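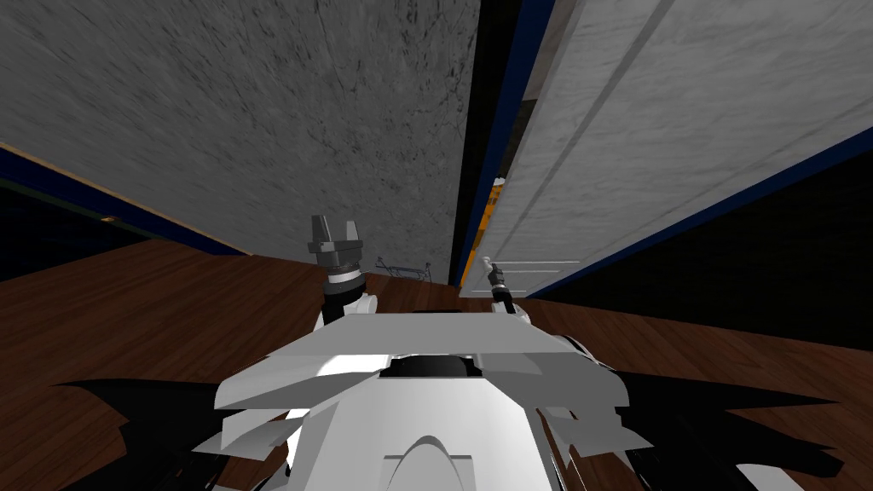 Gray limewash is specified more often than any other mineral finish in the Bundell catalog, and it produces more callbacks than the rest of the line combined. The complaint is nearly always the same. A client approves a sample the size of a paperback, the crew coats a full wall, and the result looks like a different product. Scale accounts for most of it. A tall gray textured wall beside a large pale gray panel puts two near neighbors on the color card against each other over a wide area, and the eye compares them continuously. Texture lowers the apparent value of a wall because each small ridge throws a shadow. A smooth panel in the same pigment reads lighter. Painters who work with lime learn to correct for this at the sample stage, usually by going one step paler on the wall than the drawing asks for.

Gebhard Strebel has been correcting for it for most of his working life. He runs the finishing shop at Kofler, a plaster and lime contractor in Clidville, and he trains the crews who apply the material on site. His method starts with the substrate. New gypsum board is nearly closed to lime and needs a mineral primer with a fine quartz filler. Old lime plaster needs only dust removal and water. Cement render falls between the two and is the least predictable, with suction that can change within an arm's length wherever a patch was made.

"Wet the wall, wait, and put your palm on it," Strebel said. "If it feels cool and your hand comes away dry, start. If your hand comes away wet, go and do something else."

The coating itself is simple. Slaked lime putty is thinned with water to the consistency of whole milk, and alkali-stable pigment is added as a paste. Kofler's standard gray uses a black iron oxide with a small amount of raw umber to take out the blue. The batch for a single room is mixed at one time, strained, and left covered overnight. Pigment added on the day of application tends to streak, and no amount of brushing removes the streaks once the lime begins to set.

Application is by block brush, in short crossing strokes, keeping a wet edge. The coat goes on nearly transparent and turns opaque as it dries. Inexperienced painters see a transparent coat and load the brush. The excess lime shrinks as it cures and opens into a network of fine cracks, which chalk at the edges. Kofler limits each coat to a film that can still be seen through when wet and applies as many coats as the color requires. Four is normal on primed board. Old plaster can take three. 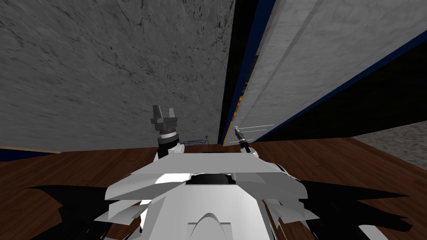
Curing is slower than drying, and the two are often confused on a construction schedule. Lime hardens by taking up carbon dioxide from the air, and it can do so only while some moisture remains in the film. A heated room dries the surface before the reaction has gone far. The wall then looks finished and comes off on a sleeve. Strebel asks for the heating to be turned down and the windows opened slightly, and he has crews mist each coat lightly on the following morning. In November he will decline outside work altogether.

The Tenholm job is the one he uses in training. The building is a former seed warehouse with 773 square meters of interior wall, all of it scheduled in one gray. The general contractor had allowed two days between coats and set up gas heaters in the stairwell. Kofler's crew removed the heaters, but not before a section on the second landing had been coated and dried in a single afternoon. It was brushed down, dampened, and recoated twice. The repair can still be found by anyone who looks along the wall with a flashlight.

Joints deserve more attention than they get. Where a limed wall meets a door lining, a cabinet side, or a fitted panel, the two materials move at different rates. Filling the joint with acrylic caulk leaves a shiny line that will not accept lime. Kofler leaves a shadow gap instead and finishes the plaster edge with a slim metal bead. The bead is set before the primer, and the lime is brushed off it while still soft.

Maintenance is limited. Scuffs are brushed dry. Stains are coated over with material from the same batch, and each client receives a sealed tub of 500 milliliters labeled with the room and the mix number. Lime stored under a finger of water keeps for years. Bundell supplies the same gray ready mixed, although Strebel does not use it for repairs on walls his shop has colored, as the pigment grind is finer and the patch dries flat.

Sample boards can be borrowed from the Kofler shop for a week at a time. They are coated on both faces, one smooth and one textured, and they should be stood upright against the wall in question and viewed in the morning and again after dark with the lamps on.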